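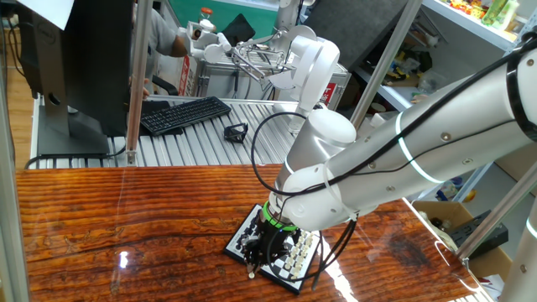

About Hindavmont Evening School

Welcome, and thank you for stopping by! If you have found your way to this page you are probably wondering who we are, what goes on here after dark, and whether there might be a chair for you. We'll try to answer all of that, and we apologize in advance if we wander a little, because we are very fond of this place and we tend to go on when somebody asks.

Hindavmont Evening School is an independent school for grown-ups and older teenagers, at 59 Roma Street in Dridus. We teach languages, bookkeeping, drawing, sewing, basic home repair, music theory, writing, chess, bread baking, and a good many other things that people have told us over the years they always meant to learn. We don't give grades. We do give a certificate at the end of a course if you would like one (some employers ask for it, and some grandmothers like to see it on the refrigerator), and you're welcome to take the same course as often as you please.

How we got started

The school began with one class and a borrowed coffee urn. Mabli Penry had taught high school French for most of her working life, and when she moved to Dridus she put a card up in the bakery window offering conversation practice in the evenings. She expected two or three people. So many came that they had to take turns sitting on the radiator cover, and one gentleman brought his own folding stool every week for the whole of that first winter.

Lionel Lebrun was one of those students. He had grown up hearing French from his grandparents and was embarrassed at how much of it had slipped away. He was also a bookkeeper with an orderly mind, and after a month or so of watching Mabli collect the class fees in a cookie tin, he offered to help. By the following January the two of them had signed a lease on the second floor of the old Jayasinghe building, which used to be a piano showroom and still has the big windows and the good floors to prove it. Lionel taught the first bookkeeping class himself, at a table he had sanded down in his garage. We still use that table for sewing.

From there things grew the way they do when people bring their neighbors. A French student turned out to be a tailor, and we had a sewing class. The tailor's sister baked, and we had bread, and the whole stairwell has smelled wonderful on bread nights ever since. We took over the ground floor when the carpet shop moved out, and with it we gained a proper kitchen, a room for messy subjects, and a front door that no longer sticks when it rains.

The school today

We now offer 38 courses a year, and last year 356 people took at least one of them. Most of our students come from Dridus itself, though quite a few drive in from farther out, and we have one carload of four friends who have been coming to the Italian class together for so long that we have stopped asking them to sign in separately. No class has more than 14 people in it. Mabli settled on that number in the radiator days and she has never let anyone talk her out of it, even when the waiting list for upholstery got rather heated.

Courses run in the fall, winter, and spring. In the summer we keep the building open for shorter workshops, for the reading room, and for anybody who wants a cool place to practice their verbs. 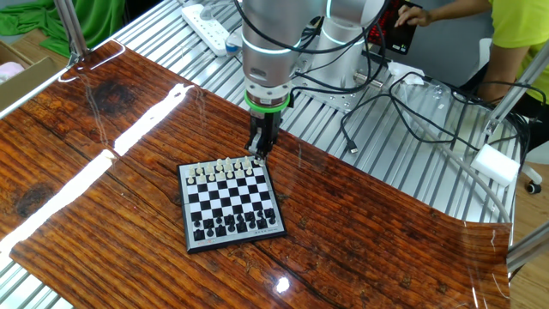 Both sides set up for a game of chess.

What a typical evening is like

The front door opens at half past five, and the early arrivals usually head straight for the kitchen, where there is tea and coffee and very often something left over from the baking class. Please help yourself. Classes start at half past six and run for an hour and a half, with a break in the middle that is supposed to last ten minutes and has been known to last twenty. You'll hear three or four languages in the hallway if you stand there long enough, along with the sewing machines and somebody tuning something.

We try hard to make the first night easy. Your teacher will have your name on a list and will come out to the hall to find you. You needn't bring anything to the first class unless your confirmation letter says so, and if you've forgotten your glasses there is a basket of reading glasses in the office that has saved many an evening. If you get to the end of the first class and feel you have picked the wrong level, tell us and we'll move you. It happens every term, in both directions, and the paperwork takes Lionel less than five minutes.

Our teachers

All of our teachers have done the thing they teach, for pay or for love, for a good long time. Some are retired from classrooms. Others come to us straight from a day's work with flour or plaster still on their sleeves, and they'll tell you frankly which tools are worth buying and which ones you can borrow from the school cupboard for as long as you like.

New teachers sit in on a full term before they lead a class on their own, and they are paid for that term. We also ask every teacher to take somebody else's course each year as a student. It keeps us humble (our music theory teacher is still working on her first zipper) and it gives us a fair idea of what it feels like to walk into a room where everybody else seems to know what they're doing.

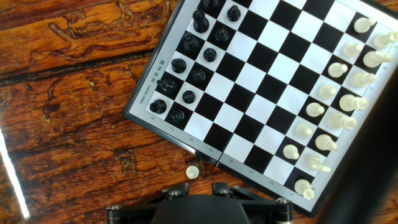 Photo: Hindavmont Evening School

What it costs

We set our fees once a year and print them in the course booklet, which you can pick up in the front hall or ask us to mail to you. Materials are included for drawing, baking, and home repair. For sewing and upholstery you'll need to buy your own fabric, and your teacher will go over what to look for on the first night so that you don't spend money on the wrong thing.

If the fee is more than you can manage, please come and talk to us anyway. There is a fund for this purpose, built up from the spring supper and from a number of very kind former students, and it doesn't involve filling out a long form or explaining yourself to a roomful of people. You have a quiet word with Mabli or Lionel and that is generally the end of it. You can also pay in installments over the term.

Our building

The ground floor is step-free from the street, and there is an elevator to the second floor. It is slow, and it makes a noise on the way up that we've been assured is perfectly normal. The restrooms on both floors are accessible. We have a hearing loop in the two larger rooms, and if you let us know when you sign up, we'll see to it that your class meets in one of them.

Parking on Roma Street is free in the evening, but it fills up early on bread nights. The lot behind the building belongs to our neighbors at the dental office, who are happy for us to use it once they have closed. The bus stops right across from the front door, and the last one back toward the center of town leaves well after classes let out.

The reading room, at the back of the ground floor, is open to all students whenever the building is. It has dictionaries, cookbooks, pattern books, a shelf of novels in French, Italian, and Spanish, and two armchairs that are much too comfortable for anyone planning to study. Books may be taken home. Write your name in the green notebook, and please cross it out again when you bring them back. 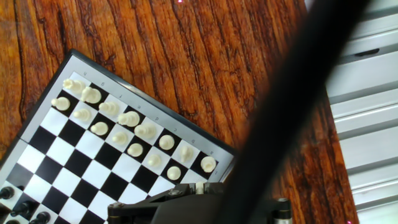

Come and see us

The nicest way to find out whether the school would suit you is to come by in person. Visitors are welcome on any class evening, and most teachers are glad to have a guest at the back of the room for half an hour if you ask at the office first. We hold an open house at the start of each term as well, with short tastes of a dozen or so courses and a great deal of cake.

You can sign up at the office, by mail, or over the telephone during office hours, which are from two in the afternoon until eight in the evening while classes are in session. If you reach the answering machine, please leave your number slowly and say it twice. Lionel calls everybody back, usually the same day.

Hindavmont Evening School
59 Roma Street, Dridus
Second-floor office, first door on the left as you leave the elevator

Page last updated 8 October 2021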